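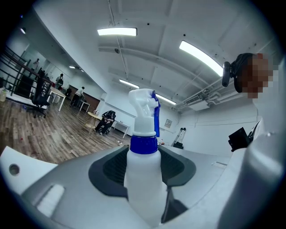 Figure 5.1 A trigger spray bottle with a blue trigger and a blue screw cap. The large room behind it has a wooden floor, tables of several kinds and a wall-mounted air conditioner.

Chapter 5
Spray Bottles and Surfaces

In this chapter you will learn
how a trigger sprayer works and what its parts are called
how to fill, mix and label a bottle
which surfaces may be sprayed directly and which may not
how to plan the wiping of a large shared room

Words to know: trigger, nozzle, dip tube, dilution, contact time, residue, microfiber

5.1 Before you begin

In Chapter 4 we worked with buckets and mops, and the subject was the floor. Now we move up to the height of the hand. Tables, desks, chair backs, railings and door handles are touched many times in a day, and most of them are cleaned with a spray bottle and a cloth. The tool is so common that many new workers receive no training in it at all. They take a bottle from the shelf on Monday morning and begin to spray.

Look again at Figure 5.1 and think about the room as a cleaner would. There is a round wooden table, and there is a white table and a white desk. There is an office chair near a dark metal railing. People are standing and sitting in different parts of the room. Each of these facts changes something in the way you will do the work. Wood does not want much water. A white table shows every streak. And where people are present, you must consider where the mist will go.

5.2 The parts of the bottle

A trigger spray bottle has two main pieces, the body and the head. The head is fixed to the body by a screw cap. When you pull the trigger, a small piston pushes liquid out through the nozzle. When you let it go, a spring moves the piston back, and new liquid comes up through the dip tube. The first few pulls on a new bottle give only air, and this is normal. If the bottle still gives nothing after 11 or 12 pulls, check first that the cap is tight and that the dip tube reaches the liquid.

On many heads the nozzle can be turned. One position closes it, one gives a mist and one gives a stream. For tables we use neither a very fine mist nor a hard stream, but a wide, wet spray from a short distance. Always close the nozzle before you put the bottle away, if it has this position.

In our examples we use a bottle of 500 ml. The color of a trigger or a cap has no fixed meaning in all workplaces. In the Natby training center blue is used for general surface cleaner, but in another building the same color may be used for glass. Read the label. If a bottle has no label, do not use it, and do not try to find out what is inside by smelling.

5.3 A talk with a supervisor

Sólveig Holst has supervised cleaning in shared offices for 20 years. We asked her what she corrects most often.

"Too much liquid," she told us. "The new person thinks that more spray is more clean. Then the table is sticky, and the next day the dust stays on it. I say to them, spray the cloth, fold it, wipe in one direction. For a round table, begin at the middle and go out."

She also asks her team to fill their bottles only to the shoulder - the place where the body becomes narrow - so that there is room for the dip tube and the liquid does not run over the hand.

5.4 Mixing by ratio

Many cleaners are sold strong and must be diluted with water. The label gives a ratio, for example 1:20. This means one part of cleaner to 20 parts of water. Put the water in the bottle first and the cleaner after it, which makes less foam.

Worked example. Azra needs 300 ml of water in her bottle, and the ratio is 1:20. She divides 300 by 20 and gets 15. She adds 15 ml of cleaner.

Try it yourself. Lộc has the same cleaner but puts only 200 ml of water in his bottle. How much cleaner must he add? Discuss with a partner what could happen to a wooden table if he adds five times this amount.

Section 5.5 begins with cloths, and you will need two of them, one damp and one dry.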